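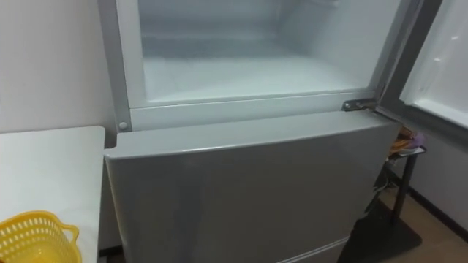
How long must the refrigerator stand before I plug it in?

Leave it upright for four hours after delivery, and overnight if it was carried lying on its side.

Kovon 431 Upright Refrigerator, Silver-Gray

Updated in April by the Skikix equipment desk

We use cookies to remember your basket and your delivery area. Accept / Settings

The Kovon 431 is a narrow refrigerator for small kitchens, staff rooms and rented apartments. We have kept it in our range for several years and we know it well. It is 460 mm wide, so it can stand in places where a usual family model is too large. The total capacity is 84 liters, divided between the upper compartment, the main compartment below it and the lowest section at the foot of the appliance.

The outside is plain. The door of the main compartment has a flat face with a soft sheen and a slightly rounded top edge, without any printing on it. Customers sometimes ask us for the same model in black or red, but Kovon makes it only in this color.

The upper compartment

The upper compartment has its own door, hinged on the right side. Inside, the walls are smooth and light, and the floor is one flat surface from side to side. You can set a wide dish directly on it. A small step stool is not necessary for most adults, but please think of this if children or older persons will use the kitchen.

On delivery the thermostat is set to the middle position. In this position the upper compartment works as a freezer. If you turn the dial to the lowest position, it becomes a chilled space for fruit, bread or drinks, and some of our customers use it this way all summer. Please allow one full day for the temperature to change, and do not keep frozen food there during this time. The main compartment is not influenced by this dial and has its own control.

Where to place it

Choose a flat and dry floor. Leave a hand's width behind the appliance, and a small gap on both sides for the air. A table or counter can stand next to it on the left, and we recommend this arrangement, as the upper door opens to the right and you have the left side free for putting things down. When you unload shopping, a light basket on the table is very practical -- you take from the basket, you put on the shelf, and the door is not open for long.

On the right side you need more room, so that the doors can open wide. If there is a wall on this side, please measure before ordering. We can not accept a return because of the door direction when the packing is already removed. 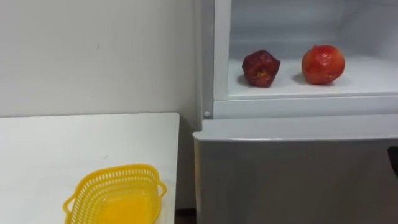
Cleaning and defrosting

The appliance does not defrost by itself in the upper compartment. When the frost on the walls is as thick as a pencil, it is time. Take out the food, turn the dial to zero, pull the plug and leave the door open. Put a towel on the floor of the compartment and change it when it is full of water. Do not use a knife or a hair dryer! The inner wall is thin and the repair is not covered by the guarantee.

For the daily cleaning, warm water with a little dish soap is enough. Wipe also the rim around the opening, where crumbs like to collect, and dry the door seal well. The outside should be cleaned with a soft cloth only -- powder cleaners leave scratches which stay forever.

Can I change the hinges to the left?

For the 431 this is not offered. The Lundham compact model, in the same category of our shop, can be ordered with hinges on either side, but it is wider and it costs more.

Delivery and guarantee

We deliver from our Arruda warehouse to the ground floor without extra cost. For upper floors please write to us before you order, and tell us if there is an elevator and how wide its door is. The old appliance can be taken back at the same visit, when it is empty and disconnected.

The guarantee is two years for the whole appliance and 10 years for the compressor. Please keep the invoice. Door seals, shelves and feet can be ordered as spare parts under the model number, and they are usually sent on the next working day.

Subscribe to the Skikix newsletter and receive our offers once a month. You can unsubscribe at any time.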